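La pisada, ese negocio

Salí de la tienda con una bolsa que no pensaba llevar y un papel en el que mis dos pies aparecían coloreados de rojo, amarillo y azul. Veinte minutos antes había entrado a comprar unas zapatillas para caminar. La plataforma de presión, un modelo Osine conectado a una tableta, había dictaminado «sobrepronación moderada». El vendedor, muy amable, me ofreció las plantillas Drever que, casualmente, corrigen la sobrepronación moderada.

A mí no me dolía nada. Se lo dije. Me contestó que ya me dolería.

Desde entonces me he subido a otras tres plataformas, en otros tantos comercios de la misma ciudad, y con los mismos pies. En la segunda resulté neutro. En la tercera, pronador leve del izquierdo. En la cuarta el aparato se quedó bloqueado y la dependienta me hizo caminar por el pasillo mientras me miraba los talones; según ella, supinador. Las cuatro visitas acabaron en el mismo expositor, el de las plantillas.
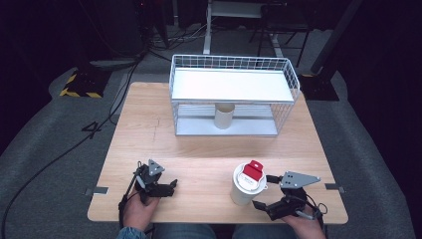
El mapa de colores

«El mapa dice dónde aprieta usted el suelo en ese momento, y poco más», explica Kavitha Ramasamy, podóloga con dieciséis años de consulta. Si uno llega cansado, si carga el peso en una pierna, si gira la cabeza para preguntar el precio, el dibujo cambia. Ella también tiene plataforma, y la usa, sobre todo con pacientes diabéticos en los que una zona de presión alta puede terminar en úlcera. Pero antes ha explorado el pie con las manos, ha preguntado por la medicación y ha mirado el desgaste de los zapatos viejos. «Eso lleva una hora y no hay quien lo meta en una tienda un sábado por la tarde».

Le enseñé mis cuatro resultados. Los dejó sobre la mesa sin leerlos enteros y me pidió que me descalzara. Tengo, dice, unos pies corrientes.

Que el arco se hunda al apoyar es lo que hace un arco. Lleva décadas discutiéndose cuánto hundimiento es demasiado, y la respuesta más prudente que he encontrado sigue siendo que depende de si duele. Hay plantillas que alivian una fascitis, otras que descargan un metatarso castigado, y a quien las necesita le cambian el día. Mi duda empieza con las que se venden a los demás.

Lo que pone en la caja

Las Drever cuestan 244 euros el par. El folleto habla de «tecnología de realineación dinámica» y remite a un estudio con 600 usuarios. Lo pedí. Tardaron dos semanas en mandarme un PDF de cuatro páginas: se trata de una encuesta de satisfacción, sin grupo de comparación, contestada por los propios compradores al mes de estrenarlas. La pregunta principal era si se sentían «más seguros al caminar». Yo también me siento más seguro después de gastarme 244 euros; lo contrario sería difícil de admitir en casa.

Shokri, la competencia, ni siquiera cita encuesta. Grodent ofrece una plantilla que se moldea con el calor del pie y promete mejorar «la postura global», expresión que pedí que me aclarasen y no me aclararon.

Rostam Asadi fabricó plantillas a medida durante media vida, primero en corcho y después en resinas. Trabajaba siempre con receta y guardaba los moldes de yeso en el sótano, con el nombre del paciente a lápiz. «Lo difícil era quitar material», cuenta. «Ponías una cuña, el hombre volvía con la rodilla fastidiada y había que rebajarla un milímetro. Si no vuelve, no te enteras». En la tienda no hay segunda visita. Hay ticket y quince días para devolver, siempre que no se hayan recortado, y las instrucciones mandan recortarlas.

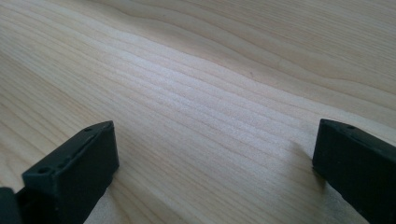 Vetas claras en una superficie de madera.

Ramasamy recomienda cosas que no caben en un expositor: zapato con sitio para los dedos, subir poco a poco la distancia, fortalecer la pantorrilla. Y consultar si hay dolor que no cede, heridas que no cierran o pérdida de sensibilidad, en cuyo caso ni la plantilla ni este artículo sirven de nada.

Mis Drever siguen en la bolsa. Intenté devolverlas el día dieciséis.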